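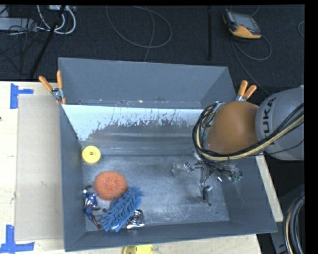 How many recorded grasps do I need before a picking model learns anything useful?

It depends on how many different things you want it to pick, but a few hundred attempts on a small set of objects is enough to see whether your setup is sound, and a few thousand gets you something you can show people.

Longer version of what I'm asking, in case it helps. I'm setting up a bin picking rig in a shared workshop and I have one arm, one hand with too many joints, and evenings. The papers I've read use huge collections and never say what happened at the small end. I'd rather collect 15 objects well than a hundred badly, but I don't know if that's a sane plan. Also, do failed grasps go in or do I delete them?
- posted by Turcombe

Kumudini Weerasinghe

Your plan is a good one and you're going to have so much fun with it! The short answer under your title is about where I'd put it too. My last set came to 3,054 attempts over 47 objects, and the curve was already climbing nicely well before the end.

Keep every failure. Please keep every failure! I threw mine out the first time around and the model came back believing that any place you close the fingers is a good place to close the fingers. A miss with a clean label teaches it where the edges are. What you do want to drop is the junk where the fault has nothing to do with the grasp, like a cable snag or a controller that stopped halfway. I tag those separately and filter them later, so I can change my mind.

On objects, go for differences you can feel with your own hand. Something soft and shaggy, something flat and shiny, something with arms and legs, something round that wants to roll away. A flat metal part teaches very different lessons from a sponge, and the model will happily learn just the sponge if you let it. My rule is that every object gets the same number of starts, and the ones it finds hard get extra at the end.

Then there's the shuffle. If you put things back by hand you will put them back neatly, because people do. I tip everything into a tub and pour it in again every 11 attempts. Corners matter a lot here. A thing resting against a wall is a separate problem from the same thing out in the open, and if all your examples come from the middle, the arm will look brilliant until something slides off to one side.

Write down the boring stuff too: finger speed, closing force, which lamp was on, whether the bin got bumped. I keep it in a plain text file next to each batch. Fasten the bin down, mark where it goes, and check it against the marks when you start and when you stop. I lost two full evenings to a bin that had crept over by less than the width of my thumb, and I only found it by laying the first and last pictures on top of each other.

One more thing, and this is the part I get excited about - train early. Don't wait for the whole set. Train on the first small batch, let that model choose half of the next grasps, and leave the other half random. You'll get a lot more near misses, and those are the best examples you can have. Watching it change from flailing to sort of knowing what it wants is the best part of the hobby.

Skorken

I used a simulator for most of mine and then did a short round on the real arm. Worked ok for hard stuff. Did not work for anything floppy. If your objects are mostly rigid you could save yourself some evenings.

Reltdale

Agree on keeping failures. Would add: decide what counts as a success before you start. Mine is lifted clear of the bin and held while I say the alphabet in my head up to K. Silly, but it's the same every time. My older batches have "good," "good-ish" and "fine" as labels and I can't use any of them now.

Also hold a few objects back and never train on them. Put them in a drawer with a note on it. You'll be tempted.

Comments

McIntyre: Does the every-11 pour hold up if you only have five or six things in at once? Mine empties out before then.

Kumudini Weerasinghe: With that few I'd drop each thing back in from a height after a good grasp and still do the full pour on schedule. Try it and see how your positions spread out - a quick plot of the grasp points will show you right away.

Turcombe: This is great, thank you all. Starting with the shaggy stuff tonight. Drawer is labeled.

Skorken: what hand are you running? The fingertips wear out faster than you'd think, so buy spares

Turcombe: Three fingers, secondhand. Spares are on the list now!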